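# Progress report to the Adeyemi Fund: regional rally series, first half of the season

Prepared by Margareta Sima, series secretary, for the grant period ending in January.

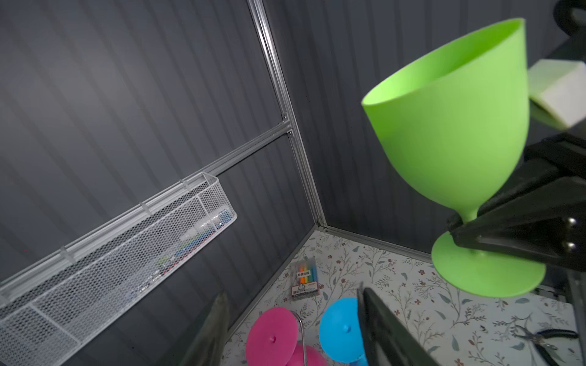
The grant covers three things: stage safety equipment, training for new marshals, and entry fee relief for first-time crews. Spending on the first is nearly finished. Training is on schedule. Fee relief has been slower than planned, and the reasons are given further down.

## Events run

We have run three rounds so far. The opening round at Paltow went ahead on the full planned route. The second round lost its final two stages when a logging company needed the road back earlier than the permit said. Results were declared on the stages completed, and one crew protested. The stewards heard the protest that evening and turned it down. The crew did not appeal.

The third round was back at Paltow, using the stages in reverse. Entries were better than at the opener, mostly in the two-wheel-drive classes. The open class remains thin. Two of the regular open-class teams have moved to the gravel championship in the next state and we don't expect them back this year.

Provisional results for all three rounds are posted on the series site. Final results for round three are waiting on a fuel sample from one car. Points standings will be updated once that comes back.

## Safety equipment

The stage radios were bought in the first month and have been used at every round. Coverage at Paltow is good except in the valley between the second and third radio points, where we still need a relay car. Syahrul Lumenta has tested a raised antenna on the relay car and it closes most of the gap. He wants to try it again with leaves on the trees before we stop sending a second vehicle.

Extrication kits were bought for both intervention vehicles. One set of cutters was delivered with the wrong blades and went back to the supplier. The replacement arrived before round two, so no event ran short. We have not needed to use either kit in competition.

Fire extinguishers for the stage start and finish controls were replaced. The old ones were past their service date and could not be recharged. We had budgeted to recharge them, so this line is over by a small amount, and we have covered the difference from entry income. No change to the grant is requested.

Warning tape and arrow boards are holding up. The stakes are not. The light ones bend in hard ground and we lost a good number at round two. We will use the remaining $1,000 in this line for heavier stakes before round four.

## Marshal training

We said in the application that we would train new marshals at two evening courses and one practical day. Both evening courses have been held. The practical day took place at the Arnar quarry, which the owners let us use without charge.

A total of 19 people finished the full course and have been signed off for post work under a senior marshal. Of these, 10 have since worked at least one round. Imtiaz Saha is calling the others to find out what would help. The answers so far are mainly about travel and early starts. Sign-on for round three was at 5:30 a.m., and for people living on the coast that means leaving home in the middle of the night.

From round four we will open sign-on the evening before for anyone who wants it, with camping in the service park. The landowner has agreed. We will need one more portable toilet, which comes out of event costs.

The course notes need work. The section on time cards was written for the old cards, and two trainees picked this up at the first evening. Sulastri Lumbantobing has rewritten it and is now going through the section on stage stoppages. She would like to add a page on what to say over the radio and in what order. New marshals at round one tended to report the car number last, or leave it out, and control had to ask again each time.

## Entry fee relief

This part of the grant pays half the entry fee for crews in their first event. Take-up has been poor. Three crews used it across the three rounds.

There are two problems. The form asked for proof that neither crew member had ever competed in any licensed event. That ruled out people who had done a single autocross or sat beside a friend ten years ago. We think that is stricter than the fund intended. With the agreement of Irfan Pillai at your office we have changed the wording so that it covers stage rallies only.

The second problem is timing. Crews had to apply before entries opened, and most first-timers don't decide until the last week. Applications can now be made up to the close of entries, and the relief is paid as a refund after documentation checks. Two crews have already asked about round four under the new rules.

The larger cost for a new crew is safety gear for the car and the people in it. Seats, belts and suits all have expiration dates, and used gear is often close to them. Several people at the evening courses told us they had a car but could not pay for the rest. The present grant does not cover this and we are not asking to move money into it. We may raise it in the next application.

## Timing and results

The timing work is funded by the series, but we were asked to report on it because it affects how quickly results reach crews and stewards.

At round one, results were entered by hand from the cards, and the provisional sheet went up almost two hours after the last car finished. At round two we used the new entry sheet on laptops at each finish control, with cards kept as backup. One laptop lost its battery before the end of the stage and those times had to be typed in again from cards. At round three every finish control had a power pack and the provisional sheet was posted forty minutes after the last car.

Two errors were found in the round three sheet during the protest period. Both were minutes entered in the wrong column. The scoring desk now reads back each time before it is saved. It is a little slower and the crews have not complained.

## Spending

Safety equipment is spent apart from the amount for stakes. Training has used a little over half of its budget, and what is left will pay for a repeat practical day and printing the revised notes. Fee relief is well under, as explained. Receipts for everything bought up to the end of the period were sent with the financial return, including the credit note for the cutter blades.

The quote from Vinidex for drainage pipe at the service park entrance is not part of this grant. It was included with the last batch of receipts by mistake and should be disregarded.

## Next period

- Round four, with evening sign-on and camping
- Second practical day at Arnar, if the quarry is free
- Heavier stakes ordered and delivered before round four
- Second antenna test in the Paltow valley
- Revised course notes printed and sent to everyone already trained
- Fee relief reviewed after round four, with figures sent to your office

The one item that could slip is the practical day. The quarry is expecting a contractor in the spring and the owners can't yet say which weeks will be closed. If it isn't available we will use the service park, where there is space for the extrication and radio exercises but not for the stage setup exercise. That would have to be done the afternoon before round four.

Questions on the safety equipment should go to Syahrul Lumenta, and on training to Sulastri Lumbantobing. Anything on the accounts can come to me.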